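Freya Heywood
Okay, I have been learning to bake rye bread since October and I need to talk about it somewhere, so you all get a thread. Sorry in advance!

Freya Heywood
First thing: rye is sticky and it stays sticky. I spent my first four loaves adding flour because I thought the dough was wrong. The dough was fine. Wet your hands, scoop it into the tin, smooth the top with a spatula and walk away.

Freya Heywood
My starter came from the bakery in Sendlow, the little one by the bridge. I asked for a spoonful and the woman at the counter filled a whole jam jar. I feed it at night with whole rye and water and by breakfast it smells like green apples — I love it so much.

Freya Heywood
Current recipe, for one big tin: 472 grams of whole rye, 341 grams of water in the final mix (the rest comes in with the starter), salt, a spoon of molasses. Caraway if you like caraway. I like a LOT of caraway.

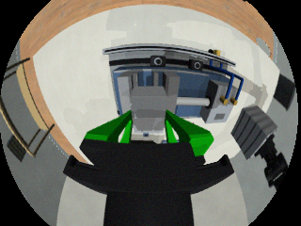
Freya Heywood
Someone asked about the molasses. You can skip it, the crumb just comes out paler. I've also used dark honey and that was great, a bit more floral, and the crust got very dark very fast so keep an eye on it.

Freya Heywood
Proofing! Look for little pinholes on top, like the surface of a pancake before you flip it. I used to wait for it to double and it never did, and then it sank in the oven and I had a brick with a valley in it. Ate it anyway with butter.

Freya Heywood
Tin talk: mine is an old Holroyd I got at a yard sale, straight sides, heavy as anything. It holds an 800 gram loaf with a bit of room. Grease it more than you think, then dust it with rye flour, corners too.

Freya Heywood
Now the hard part. You have to leave it alone for a full day after baking, 2 if you can stand it. Wrapped in a towel, on the counter. I cut one warm and the knife came out looking like I'd stabbed a pudding.

Freya Heywood
Best toppings so far: cream cheese and pickled beets, cold butter and radish, egg salad with way too much dill. My sister does peanut butter and I was rude about it until I tried it.

Freya Heywood
Next I want to try one with soaked sunflower seeds — if you've done this, do you toast them first or soak them raw? Tell me everything!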